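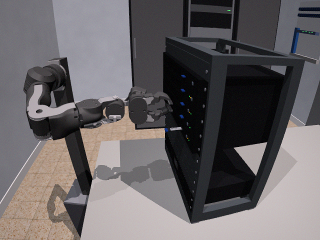 **Womwood**

Jiltine 2 is a simulated data-center task kit with a training method bundled in. You get a robot arm with a multi-fingered hand, a rack on a tabletop, and a policy trained on 275 demonstrations. The release notes claim 92 percent success at servicing the rack. I ran it on my own machine before believing that, and I still don't quite believe it.

Installation was painless and the scenes load fast. The rendering is good enough that I stopped thinking about it. My trouble is with what gets counted. A trial passes when the target part registers as moved, and the scoring never asks how hard the hand pushed or what else it bumped on the way. Anybody who has worked on a live rack would want both numbers.

The close-up views are the best thing in the kit. Lit and unlit status lights are easy to tell apart, and the pale square buttons stand out well against the black bays. That is kind to a vision model — maybe too kind. I'd like a run with dust, glare and a few loose cables.

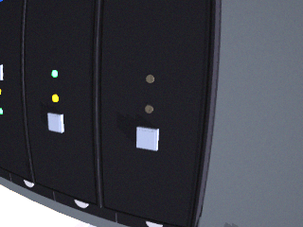
## The 92 percent

I ran 80 trials with the default settings and came in a little under the published figure. Fine. Then I turned the rack a few degrees from its usual angle, and the misses piled up quickly. The method section calls the policy "pose robust" and gives no table to back it up. An April update is supposed to add one.

There is also no hardware result. For a method sold on transfer, I count that as a serious gap. I'd use Jiltine for comparing policies against each other, and I wouldn't quote its score to anyone with a real server room.

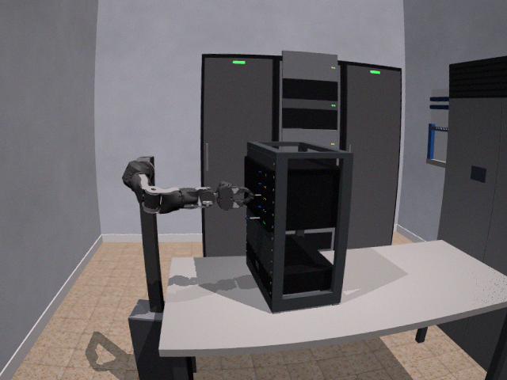
**Norar:** I think you're too hard on the scoring. You can log contact force yourself, it's one flag in the config. Agree about the rack angle though, we saw the same drop and retraining with random poses only got part of it back.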